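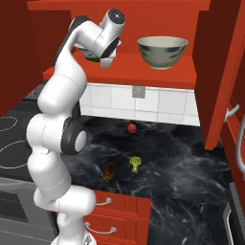
I spent an afternoon in Lonville putting dishes away, and I was terrible at it. In my defense, I wasn't using my hands. I was wearing a headset and squeezing a plastic controller, and somewhere inside a computer a robot arm was doing its best to copy me.

The kitchen was a simulation, red cabinets and black marble and all, and my job was bowls. Get one up to the shelf, let go of it, don't take out the cabinet door on the way back. I do this every night at home with a podcast on! With the arm it took me most of a coffee to get a single bowl anywhere near where I wanted it.

The people who invited me work for a small outfit called Zivier, and they collect this stuff for a living. Every try gets saved - where the arm was, how wide the gripper was open, what the room looked like at each moment - and the good ones go into a pile the robot will learn from. The kitchen task had 2,097 of them when I arrived. I'd love to tell you I bumped that up by a lot. I added three.

What gets you first is the wrist. You and I tip a bowl without thinking, but this arm has its own idea of how to get its hand to a shelf, and sometimes the elbow swings out wide when all you asked for was a tiny tilt. I kept leaning sideways in my chair to help it along (this does nothing). The second thing is that you can't feel anything. I'd close the gripper on a rim and have no clue if I had it until I lifted.

Then I'd get cocky. My coach for the day kept telling me to slow down, and then, a few minutes later, to please speed up a little, as I'd started hovering over the shelf like I was defusing something. Robots pick up your bad habits along with the good ones. If I dither, it learns to dither. I found that weirdly embarrassing, like hearing a toddler repeat what you said in traffic.

After lunch we switched to the other method, and I liked it so much better. Over at Priditz, two floors down, they have a real arm bolted to a real table, and you just grab it and move it. The joints go soft, you walk the hand through the motion, and the robot remembers. It's heavier than it looks and you end up hugging it a bit, but my shoulder knew what to do right away. I had a cup on a rack on my second go.

So why bother with the headset? Mostly resetting, I was told. Drop a bowl in the simulated kitchen and you press a button, and there's your kitchen again. Drop one at Priditz and you get the broom. You can also shuffle things around between tries, with the bowls in new spots or some groceries on the counter that have nothing to do with the job, so the robot doesn't get too attached to one layout.

They let me watch a trained version before I left. They call it Honorato, and it had been fed over 2,000 tries, none of them mine yet. It went up to the shelf with a bowl in one long, easy move, paused, and then made a funny little wiggle before it opened the gripper. I asked where the wiggle came from. One of the operators raised a hand from across the room.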